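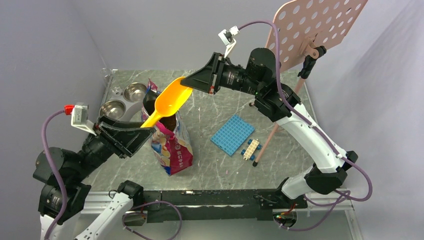
SNACK DECANTING, A THREAD (1/14)

Right, I said I'd do a thread on how I portion out the big snack bags and a few of you held me to it, so get comfy. This is far more words than anyone needs on the subject of a scoop.

2/ The scoop is the whole thing. Mine is bright yellow plastic with a skinny handle and a proper deep bowl on it. I used a mug for ages. A mug does not fit in the bag, your knuckles get covered in salt and half of it ends up down your sleeve. Get a scoop!

3/ Before anything goes near the bag, stand it upright in the middle of the table and fold the top edge open. Fold it outwards, like turning down a sock. An unfolded bag flops shut the second you look away and then you're fishing about in there with one hand.

4/ Give the bag a little tap on the table first so everything settles. If it's a mix, tip it gently side to side as well, otherwise the first tub gets all the big bits and the last one gets dust and a single sad peanut.

5/ Keep the scoop over the bag until you're ready to move. Fill it, let the wobbly ones on top fall back in, then go across to the tub. I do a tiny shake. My sister calls it the panning for gold move.

6/ Tubs! I use the small Stika ones with the clip lids. I've got 18 of them, which sounds mad until you've got a week of packed lunches plus a long drive plus a nephew. They stack, they go in the dishwasher, the lids are a bit stiff for the first month.

7/ The Bromard ones are prettier, I'll give them that, but the lid pops off in a rucksack. Ask me how I found a bag full of rice crackers in July.

8/ One level scoop is a snack. One heaped scoop is a film. I don't weigh anything, life is short, but if you do want to weigh it put the tub on the scales and zero it before you start.

9/ Nilton Ccori asked whether you can go straight from the bag to the jar and skip the scoop. You can pour it, yeah, if the jar's got a wide neck and you're feeling brave. Pour over a tray. I've done it without the tray and I was finding corn puffs behind the toaster for 3 weeks.

10/ A wipeable table is a blessing for all this. I used to do it on the wooden one in the front room and the crumbs went straight down the gap in the middle, where I think some of them still live.

11/ What's left in the bag: squeeze the air out, roll the top down tight and peg it. Clothes peg, bulldog clip, whatever's in the drawer. I write the date I opened it on the back in marker – crisps I give 7 days, nuts a good bit longer.

12/ Wash the scoop between bags, especially if anyone you feed has allergies. And dry it properly. A damp scoop in a bag of puffs is how you get one horrible chewy clump at the bottom (ask my poor mum, she got it in her handbag tub).

13/ Someone's asked about labels. Masking tape and a pen. I bought the fancy Villca chalk ones and they rubbed off on my hands before I'd even shut the cupboard. Masking tape peels off clean, costs next to nothing and you can write rude things on it for your family.

14/ I think that's the lot. Next time I'm doing flour and rice, which is the same idea only with a funnel and more swearing. If you've got a better scoop than mine send me a link, though I'm very attached to the yellow one and you'll have a job on.

Oh, and a late addition for whoever asked about sticky stuff like dried apricots – forget the scoop, use tongs!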